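Subject: Re: [cell-practice] Draft 3 of the shared cell rules, section on wire and cable work
List: cell-practice
In reply to: message 3093

> I have read the draft twice and I still don't see why harnesses need
> a section of their own. We have rules for picking, rules for placing
> and rules for bins. A wire harness in a bin is a part in a bin. If we
> write a new section each time a site brings in something soft or
> tangly, the document will be 1000 pages long by July and no new
> operator will open it. Could the Enholm folks say what they do
> differently, in plain terms, so the rest of us can judge?

Hello all,

Thank you for this, and I mean it. I've been meaning to write up our side since the Driladow site posted their comments, and I kept putting it off (there is always a cart to move or a form to sign). I agree with you about the length. I was the one who asked for the glossary to be cut, if you remember, and I got some grumpy mail for it. But I do think harnesses earn their own page, and I'll try to explain why without turning this into a second draft.

The bin rules assume that one part comes up when you close on one part. That is a fair thing to assume for brackets and housings. With wire it's a hope more than a rule. You can take hold of a red strand on this side of the box and have a yellow one on the far side start to move, and by then the arm is already on its way up and the operator is wondering which of the two to save. So most of what we do differently at Enholm happens before the fingers close at all.

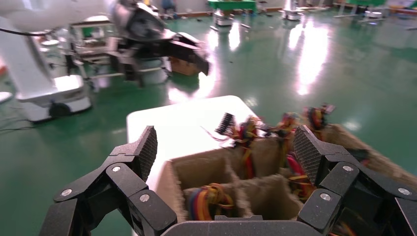
Enholm, 28 February 2021

We keep our harnesses in a divided cardboard box on the white table, and there's one coiled bundle in the front center compartment that shows how we'd like all of them to sit: down inside its own cell, nothing leaning on the neighbors. The ones in the rear compartments stand up over the rim in a big mixed tangle, with a black multi-pin connector sticking out at the left end of it. Our practice says you may pick from the first kind under the ordinary bin rules. For the second kind you use the harness page, and you start slow.

What the harness page says, as we run it today:

Approach from straight above, fingers wide open, and hold there before coming down. The operator looks for strands crossing a partition. If any do, they get laid back by hand with the arm stopped, or the pick is skipped and logged.

Grip on the bundle, never on a connector. Pins bend, and a bent pin gets found three stations later by somebody who has every right to be cross with you.

Lift to just above the rim and hold again. If a second bundle is coming along, lower, open, and mark the attempt as a failed pick. Please don't shake it loose. I know people do, and I've done it myself on a slow afternoon, but it teaches the next shift that shaking is allowed.

After 8 failed picks from the same box, stop and repack the box. We argued over that number for ages, and I won't pretend there's any science in it. It's low enough that people don't get stubborn and high enough that they don't give up on the first bad morning.

Look over the partitions at every refill. Cut cardboard gets fuzzy and torn-looking along the edges, and our worry is a strand catching on it. Araújo uses plastic dividers and may not need this line, so I'd be happy to see it marked optional.

One more thing, and then I'll let you all get back to your Sunday. The Tultance template has a single box for "part condition," with good or damaged as the only choices. Could we add "tangled"? A tangled harness is perfectly good, and at the moment our operators have to pick whichever answer feels less wrong, so our records say a lot of things that aren't so.

If the list would still like this folded into the bin section as a few extra lines, I can live with that, as long as the two holds and the connector rule survive. Those I'd fight for, in a friendly way. I can have a shorter version of the wording ready for the next call if someone will tell me how much room I've got.

Warm wishes to everybody, and thanks again for reading the thing twice,

The Enholm cell desk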